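FOR IMMEDIATE RELEASE

Stollent opens its tableware lending shelf to everyone in Rolilton

Rolilton, 18 October 2021

Hi all, Maiara Fontes from Stollent again. I know press releases are supposed to sound like they came out of a machine in a gray suit, but I've never managed it, so you get me instead.

We're opening our lending shelf to the whole town! Starting this week, anybody with a Rolilton address can borrow plates, trays, tablecloths, napkins and cutlery from us for up to 3 days at no charge. Until now you had to be a Stollent member, and I've spent far too many phone calls telling perfectly nice people no.

For anyone new to us, Stollent is the little shop on Tarkach Street that sells and repairs secondhand housewares. My brother Marcelino and I opened it with our aunt's dinner service and a cash box that wouldn't lock. The lending side started by accident when a neighbor asked to rent a soup tureen for a christening. We told her to just take it. She brought it back with a cake in it, and word got around.

We now have 415 place settings on the shelf, and very few of them match. I like that, personally. If you need everything the same, Bo-ram Do at the front counter is a genius at pulling together sets that look as if they grew up together. Give her a color and a head count (and a day or so, please) and she'll have it ready for you.

A word about cloth, which is what I get the most mail on. Yes, you can borrow tablecloths. Yes, even the shiny ones. We have them in plain cotton, in satin and in a wipe-clean kind that's great for kids' birthdays. Napkins go out folded in bundles. Please don't iron the satin on high heat - I have a sad little pile under the counter to show what that does. Wash what you can, bring back what you can't, and tell us if there's wine involved so we can get to it quickly.

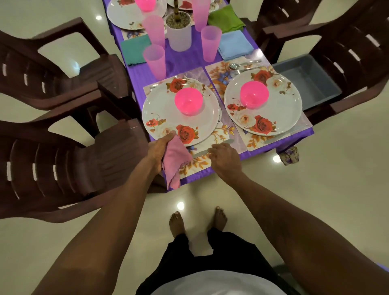
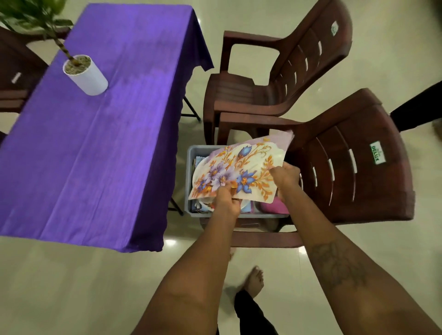
Trays are new this fall, and I'm very excited about them. People kept asking for something to carry food out to the yard, and we only had two, both dented. So in September I put out a call, and Welington Bragança, who is closing up his mother's house over in Samir, drove in with a whole trunkful. Big ones, small ones, flowered ones, one with a map of a lake I can't identify. Welington, thank you. If you know the lake, write to me.

How it works: come by, pick what you want, and sign the book. There's no deposit for anything except the large serving pieces, and you get that back when they come home. If something breaks, tell us. We won't charge you for one plate. If you break a whole stack we'll probably have a talk, but it'll be a friendly one.

Marcelino wants me to include a quote from him, so: "We have lent out more than 1,000 pieces this year and almost all of them came back. The gravy boats are the exception. Whoever has the gravy boats, I would like the gravy boats." He's completely serious about this.

We could also use some donations. Forks most of all, because they go missing faster than anything else, and then cereal bowls, pitchers and tablecloths long enough for a folding table. We can't take knives with loose handles or anything with a chip on the rim. Everything else we'll look at. Emerson Medeiros does pickups with his van if you can't get to us, and he'll carry boxes down the stairs too.

To celebrate, we're having an open evening at the shop this Thursday from 5 until whenever the coffee runs out. Bo-ram will be showing napkin folds (she knows one that looks like a bird, and mine always look like a bird that's had an accident), and you can reserve for Thanksgiving while you're here. Do think about reserving early. Last year the big platters were all spoken for by the first week of November, and I felt awful about it.

Reporters are welcome any time we're open. Call ahead if you want to talk to Marcelino, who hides when he sees a notebook.

Contact: Maiara Fontes, Stollent, Tarkach Street, Rolilton. Ask for me at the counter or leave a note in the blue teapot by the door.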